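Can a machine clear the table yet?

Tuesday, September 8, 2020

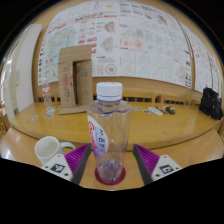
Two purple fingers and a water bottle on its coaster. The mug is next to it.

My sister-in-law Xiaoyan Yuan runs a small guest house in Irelmont and asked me in March whether she should wait a year or two and buy a robot to do the breakfast tables. She was half serious. I said I would find out what I could, and it has taken me most of the summer to write any of it down.

The short answer is no, don't wait. The longer answer is more interesting, at least to me.

Clearing a table is mostly picking things up and putting them somewhere else. A bottle standing on its own with space on both sides is about the best thing you can ask a two-fingered gripper to take. It is tall, it has two sides to squeeze, and if the fingers come in a bit high or a bit low it doesn't matter much. Clear plastic is harder to see than you might think, for a camera anyway. Depth cameras often look straight through it and report the wall behind. A label helps.

The mug is the next step up. You can take it by the handle, by the rim with one finger inside, or round the body if the gripper opens wide enough. People choose between those without thinking. A machine has to be taught to choose, and then it has to remember that there may be tea in it.

After that come the flat things. Cards, a pen, a remote. Try picking a playing card up off a polished table using only a finger and thumb and no fingernail. I tried it at the kitchen table and got there by sliding the card to the edge, and that is a two-stage job with a decision in the middle. Soft bags are hard in a different way, as they change shape every time you touch them.

Kaiwen Liang used to work with me at Funham, where we packed bathroom fittings, and he now looks after the packing line at Han. They have had an arm on one station for a couple of years. It lifts one size of carton from one spot to another, 2000 times on a good day, and he has no complaints about it. When the carton supplier changed the flap design it stopped and had to be set up again, and they lost a morning. I asked if he would trust it with a dinner table. He said he wouldn't trust it with the carton if someone turned the carton round.

So the shop floor is ahead of the house, and the reason is that you can tidy a shop floor to suit the machine. You can't do that with a guest house at half past nine — or you can, but then you have cleared the tables yourself.

What has changed is how the teaching is done. A person can hold the gripper in their own hand, with a camera fixed to it, and do the job the ordinary way over and over. The recordings are used to train the arm later. The black and white squares on the white blocks behind the fingers are markers, and software can use them to work out how far apart the fingers are. I like this approach. It doesn't need a programmer for every cup, only somebody patient.

How many goes it needs is the part I can't get a straight answer on. I have seen 400 mentioned for a single simple task, and I have seen people say that 600 was not enough once they moved to a different room. I would guess that both are true.

I told Xiaoyan to buy a better trolley. She got one from a catering clearance for £232, with two shelves and a rail for the bin bag, and says it saves her three trips to the kitchen each morning. One of the wheels squeaks.

I will come back to this next year. If anyone reading has seen a machine deal with a wet glass and a teaspoon in the same go, please leave a comment and tell me where.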